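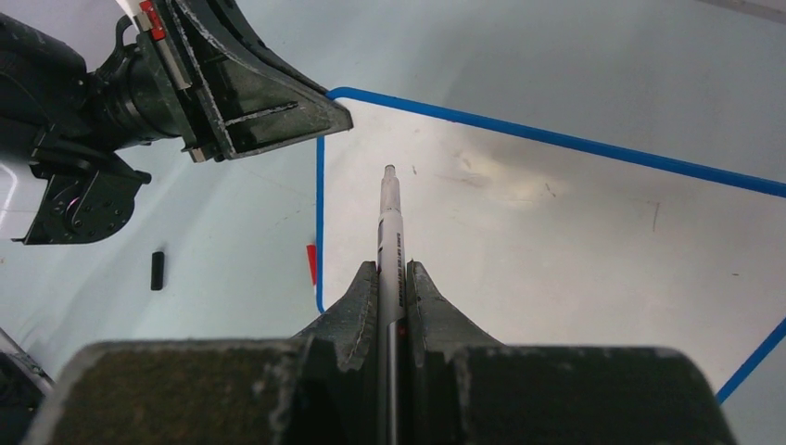 Verna Wojcik wants to know why I would pay for a piece of plastic to write on when the back of an envelope is free and there are always envelopes. She asked this at the end of a long letter about my last column, most of which was about parking, and I've been walking around the house answering her out loud ever since. So, Verna, you get the whole page this time.

I love acrylic sheet. I love it in small pieces, the offcuts, the strips you find in the bin by the register, and I think a desk with one piece of it standing up is a better desk than the same one without. I'd go further and say that a plain pen and a small upright sheet of plastic do more for a working day than most of what gets sold to us for that purpose, and I'm including the planners, and I'm including the planner I bought in December and wrote in for four days.

My first piece came from Vasiliauskas, the sign shop in Zurngate, back when they kept a crate of leftovers next to the door. You paid by the handful. I took home a clear strip, two red squares I never found a use for, and a long blue one that I stood on the windowsill, and that afternoon there was a blue stain of light across my whole table and over the gas bill. I got nothing done. I moved it along the sill a few inches at a time to see where the color would go. My son came in and did the same thing, and then we had a small argument about whose turn it was. 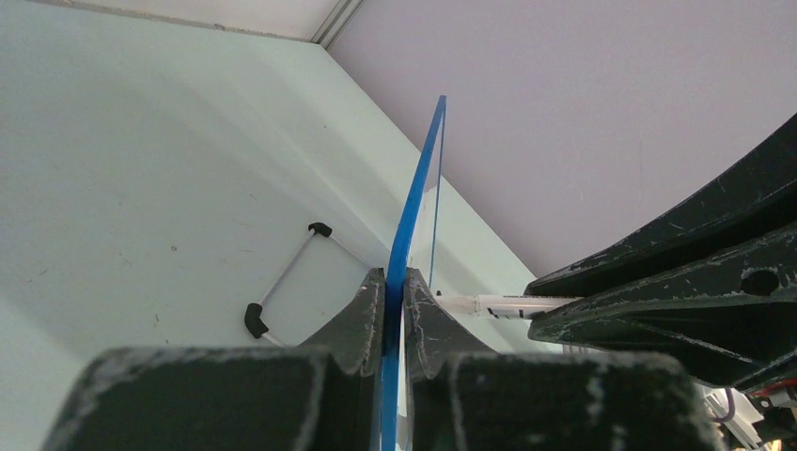
Paper can't do that. Paper lies down. It goes under other paper, and by Thursday it's three layers deep with a coffee ring on it, and the note that said to call the dentist has joined all the other notes that said to call the dentist. A thing that stands up stays in your eye. You have to look past it to see the room, so whatever you've put on it gets read, over and over, a little against your will. I have a strip beside the phone with one line on it at a time. One line! When it's done I wipe it off with my thumb (wet-erase is better manners, and if you use a marker that isn't made for it you'll be sorry, so try a corner first).

Alaric Hutchins, who reads these before they go out, has scribbled in the margin that a whiteboard stands up too. Yes, it does, and I have nothing against whiteboards. But a whiteboard is a wall. It's meant for a room full of people, and it makes me write like I'm giving a talk. I find myself drawing arrows. A strip of plastic as tall as my hand asks for a word or two, and it doesn't mind which word. And you can see through it, so it takes up room without taking up the view, which matters a great deal when your desk is in the corner of the bedroom.

Then there's the matter of the edges, and I'm going to ask for your patience, as this is the part I care about most. Pick up a tinted piece and look at it flat on. It might be a pale thing, hardly there. Now turn it and look along the edge. All the color has run to the outside and gathered there, bright as a stripe of paint. I must have shown this to everyone who has come to the house. I know the reason has to do with light bouncing along inside the sheet until it reaches the end and gets out, and I've had it explained to me properly, twice, once with a diagram. It hasn't worn off.

People who work with the stuff every day stop noticing, I'm told. Mahlet Ayele has been cutting sheet at Skesano for years and she says what she sees is saw marks. Fair enough. She also told me to leave the protective film on until the very last minute, to score it deep and snap it over a straight edge if I'm cutting thin pieces at home, and to never, ever use window cleaner on it. Dish soap, water, soft cloth. I've been doing all of it wrong, and my blue strip has the haze to prove it.

Which brings me to scratches, the complaint I hear most. It scratches. It does! Slide it across a table a few times and you'll have a set of fine lines that will never leave. Glass would have stayed perfect, right up to the day it fell on the kitchen tile. Mine has gone off the sill more times than I can remember, and it has one nicked corner. I'd take a hundred scratches over one morning with the dustpan. And after a while the marks settle into the surface and you read past them, the way you do with your own glasses.
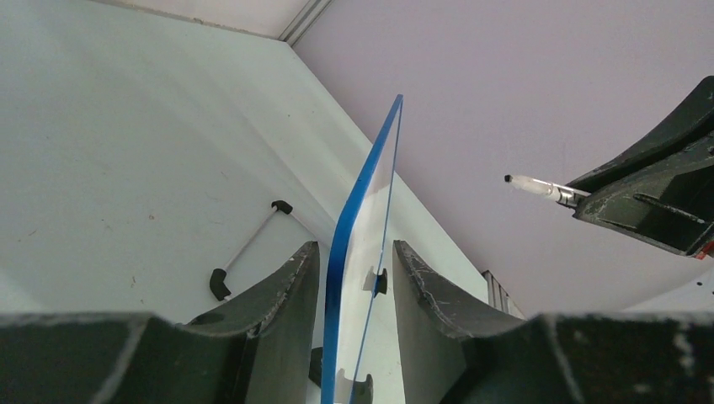
The hardest part is getting it to stay up. A thin sheet wants to lie down or lean, and a leaning sheet spends the whole day creeping toward the floor. I've used a lump of putty, a bulldog clip at each end, a slot sawn in a block of scrap pine, and for one bad week a slice of stale bread, which did hold. The pine block wins. Saw the slot a hair narrower than you think, sand it with a folded bit of paper, and keep testing until the sheet goes in with a push. If it rattles you've gone too far, and you can turn the block over and start again on the other side. Fatent sells ready-made feet in pairs and they're perfectly good. I'd still make the block. It takes a cup of coffee's worth of time and you'll be silly with pride about it.

And the pen. I said a plain pen and I meant it. I used to own a mug of them, all kinds, some with rubber parts and some with clicking parts, and I'd stand there choosing while the thought I wanted to write down packed its bags. Now there's one by the strip for the strip and one in the drawer for paper. I like a slim one with a light-colored barrel, so it shows up on a dark table and I don't mistake it for the remote. Stand it upright if you can. Drill a second hole in your pine block and it'll live right next to the thing it's meant for, and you won't lose it under the mail.

Maëlle Paquette, when I went on about all this over dinner on Tuesday, said that it sounded like I'd reinvented the slate. I was so pleased. I hadn't thought of it, and she's right, it's a slate, a see-through one with a bright rim, and I can't think why we ever gave slates up. You wrote a thing, you used it, you wiped it off. There wasn't a pile of old ones to feel bad about in January.

I do understand the objection that it's more plastic in the world, and I've had a stern note from Fitzgerald Pettigrew saying so. He has a point. My answer is the offcut bin. Ask at any sign shop, any place that frames pictures or cuts shelves, and see what they're throwing out that week. The piece already exists and it's headed for the dumpster. You might go home with orange. Orange is wonderful, by the way, orange edges look like they've been plugged in.

Verna, I'm mailing you a strip. It's blue, it's the good end of the long one, and I've washed it with dish soap. Put it in the kitchen window first, before you write anything on it, sometime after four o'clock. The envelope it comes in you can keep for the grocery list.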